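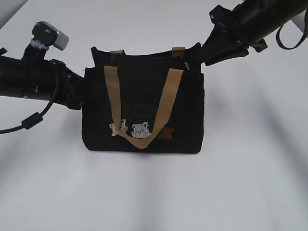 Two hundred times the same bag

I promised to write more often, and then the collecting started and I wrote nothing. When you spend the day moving two robot arms with your own two arms, in the evening the last thing you want is a keyboard. Now the first set is finished and my shoulders are good again, so I will put down what I remember.

For those who are new on this page: I work in a small team in Denitz, and our project is called Resent. We try to teach a pair of arms to handle soft things, and for that the learning system needs examples. A person guides the arms through the task, the cameras and the joint positions are recorded, and each try is saved as one episode. Our target for the first set was 200 good episodes with one bag, a black canvas one with tan handles, a zip along the top and a bear sewn on the front. The task is to hold the bag at one side with the left gripper, find the zip pull with the right gripper, open the zip to the end, let go and bring both arms back to rest.

For a person it takes three seconds. My best episode was 19 seconds and I was very proud of it. Fotis Konstantinidis, who has done this work for longer than me, watched the recording and told me to delete it.

Why the fast one was deleted

At first I was a little offended. The zip was open, nothing fell over, what is wrong with it? But he made me play it again next to three of his own. In his episodes the right gripper comes to a place above the pull, waits a very short moment, goes down, closes. In mine it comes from the side in one swing and catches the pull by luck. I could not have said myself why I chose that path, so what should a model learn from it?

His rule is that an example should look like a decision. I have written this on a paper and put it beside my seat, where Magdalini Christodoulou has drawn a moustache on it.

The opposite mistake is also possible, I must say. After this talk I became so careful that I made long pauses everywhere, and Apostolos Michailidis, who trains the models, came to complain. If the person is thinking for four seconds with the arms in the air, the model learns to stand with the arms in the air. In the first test run it did this beautifully. It went to the bag, stopped above it and stayed there until we pressed the button. So now I do my thinking before I press record, and if I get lost in the middle I stop the episode and mark it as failed.

What I see and what it sees

The thing that took me the longest to understand is the difference between my view and the view of the cameras. I sit at the side and look directly at the table. I have two eyes, I can move my head, and I know what a zip is. The policy has only the camera views and the numbers from the joints.
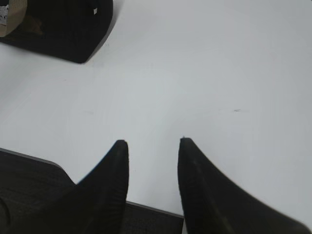

Credit: Resent recordings, wrist camera. Used with permission of the team.

With both fingers open over the table and the bag only in a corner of the view, there is not much for it to work with. When I look at my early episodes, I find many stretches like this in which I was already steering confidently towards a zip that the wrist camera could not see at all. I was using my own eyes. The overhead view helps, of course, but the pull is very small in it and one arm is often in front.

So Fotis proposed an exercise, and I recommend it to anybody who begins with this work. Put a board between yourself and the table and do ten episodes only from the screens. You don't keep them. They are terrible, the first one took me 47 seconds and ended with the gripper holding the handle and not the pull. But after that I approached the bag in a different way. I bring the wrist over the opening first, so that the pull comes into the view, and only then I go down. The episodes became a bit longer and Apostolos was happier with them.

About the handle I could write a separate post. It hangs over the front on one side and behind on the other, and each time it falls a little differently. In the beginning I arranged it nicely before every episode – always the same droop, always the same side of the strap to the front. Magdalini asked me if I planned to travel with the robot for its whole life and arrange handles for it. After this we changed the reset. One person puts the bag down, turns away, and the other one starts from whatever is there. Between the episodes we also move the bag by a hand's width in some direction and turn it a little. We keep a short list of starting positions, so that we don't always choose the comfortable ones without noticing. I noticed that I always choose the comfortable ones.

The zip pull itself 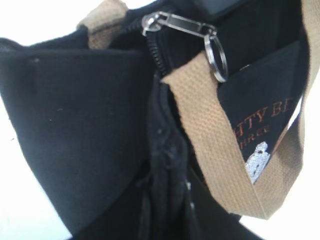

How many demonstrations do you need for one task?
It depends on how much the starting position changes and how exact the last movement must be. We took 200 for one bag and one zip, and for a simpler task like pushing a box we would take far fewer.

This question I get every time I tell somebody about my job, so I answer it here in one place. The second question is always if I am not bored. Sometimes, yes. Around the middle of the set there was an afternoon when I could hear the zip also at home, when I closed my jacket.

Now the pull. It is a flat metal tab with a small ring through the end, and the ring is both a help and a trap. When the fingers close on the tab, everything goes well, the slider follows and the fabric stays quite calm. When they close on the ring, it also works for the first part of the way, and then the ring turns and slips out. I had a habit of going for the ring because it is easier to catch. We discussed it for a whole lunch. Fotis wanted to throw all the ring episodes out. Apostolos wanted to keep those in which the ring slipped and I caught it again, with the argument that a policy which has never seen a mistake does not know what to do after its own. In the end we kept the ones with a clean recovery and gave them a separate tag, and the rest went away.

I think Apostolos was right here, but I say this quietly, he reads the blog.

The other hand is easy to forget. The left gripper only holds the side of the bag, so it is tempting to put it there and give it no more attention. But canvas is soft. If you hold too low, the top edge folds in when you pull and the zip makes a curve and gets stuck. If you hold too high, the fingers stand in the way of the right arm. There is a place near the upper corner that works, and it took me far too long to find it. Now I teach it to new people in the first ten minutes.

My notes from the last session

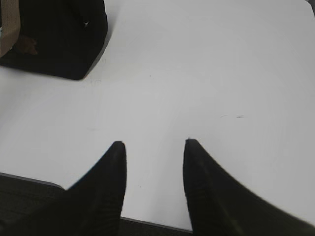
BOKENT, March. For the last part of the set we moved to the Fragkou building in Bokent, where the table is wider and the light comes more evenly. I was against moving in the middle of a set. I thought the new light would spoil everything, and I said so in the meeting, probably too many times. Apostolos said that a bit of different light was exactly what he wanted to buy with the petrol money.

I used the time there mainly for the returns, meaning the end of the episode, when the fingers open, leave the bag and go back to rest. I had always treated this as finished work. You have opened the zip, you relax, you pull the arms away somehow. But the model copies the somehow too. In one of the test runs it opened the zip without any problem and then took the whole bag with it on the way back, with one finger still behind the handle. So I practised leaving. Open the fingers fully, go straight up, only then go to the side. I repeated it until I stopped thinking about it, and afterwards I recorded.

Some small things which I wrote in the notebook there, maybe they are useful to someone:

Check every camera at the start of the session and look at a saved file, the live picture is not enough. We lost a morning to this.

Change the operator often. My episodes and those of Magdalini look like they come from two different robots, and a mixture is better than only one of us.

Write the reason when you mark a failure. "Bad" tells you nothing two weeks later. I have 2 pages of "bad".

Stop when your arms are tired. My late episodes have a tremble in the right wrist and I can see it in the joint plots.

The set is now with Apostolos for training. Next we want to take a second bag with a stiffer fabric and see how much of the old set still helps. I have already practised with it a little, without recording, and the zip goes in the other direction, so I will have to change some habits again.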